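Home Galleries Noticeboard Find us
2 min read

Odds and ends, February sort-out at Parkholm

Quick page before I forget what went where. We finally got through the shared shelves, the hall cupboard and the box marked Fawzy that has been sitting by the stairs since we moved in. Started at 10, finished well after dark. Mostafa Kabbaj did the lifting, I did the labels, Sadao Nomura made the tea and then re-did my labels.

Only one picture up so far – the rest are still on Mostafa's phone and he's promised to send them accross.

Rules same as last time. If it's yours, say so by the end of the month. Anything left goes to the Kovow swap table. Hairbrushes and soft things get a wash first, food does not go back in the cupboard, please.

Grey bins

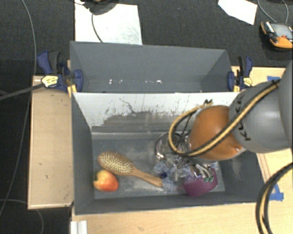 Wooden hairbrush, pale bristles up, with an apple just below the head. The fuzzy blue-grey thing is by the handle, something round and purple further over. Brush is a nice one, somebody must be missing it.

More when I get teh other pictures.

Recent galleries
Markunari lunch, all 13 pictures
Hall cupboard, before
Room 141 repainted
Lost gloves and scarves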